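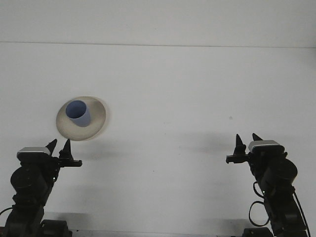

Blue cup on a beige plate, white tabletop.

Table Setting Study – Call for Participants

Wuvix is looking for adults to take part in a study of how people place and clear everyday tableware. Sessions run through June at the Clundov building, Room 204. The work is light and done at a plain white table with one plate and one cup.

Each session lasts 3 hours, including breaks. Participants follow printed task cards. A card may ask for the cup to be stood on the plate, moved to the bare tabletop, or turned over. Speed is not scored.

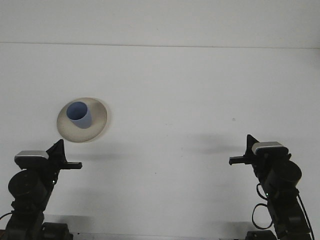

Applicants must be 18 or older, able to read short instructions in English, and able to lift a cup and a plate with either hand. Experience in food service is useful but not required. People who took part in the Inthanon tray study may apply again.

Do I need to bring my own tableware?

All tableware is supplied, and outside items can't be used at the table. Please leave bags and drinks on the shelf by the door.

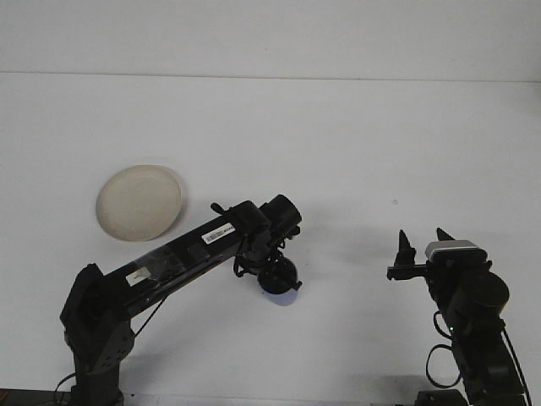
Shades and sizes of tableware are fixed for the whole study – requests for other sets can't be met. Between cards, the plate goes back to the left side of the table and the cup to the position printed on the next card. Some cards leave the plate empty and the cup on the right.
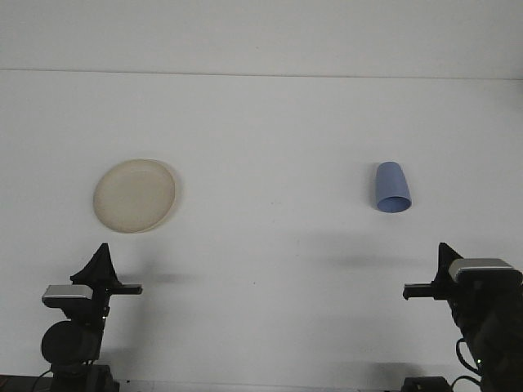
Morning sessions start at 9:00 and afternoon sessions at 1:30. Pay is by the session and is issued through Mendico within three weeks. Partial sessions are paid by the hour.

To apply, send your name, preferred start time and dominant hand to the Wuvix study desk, quoting reference 555.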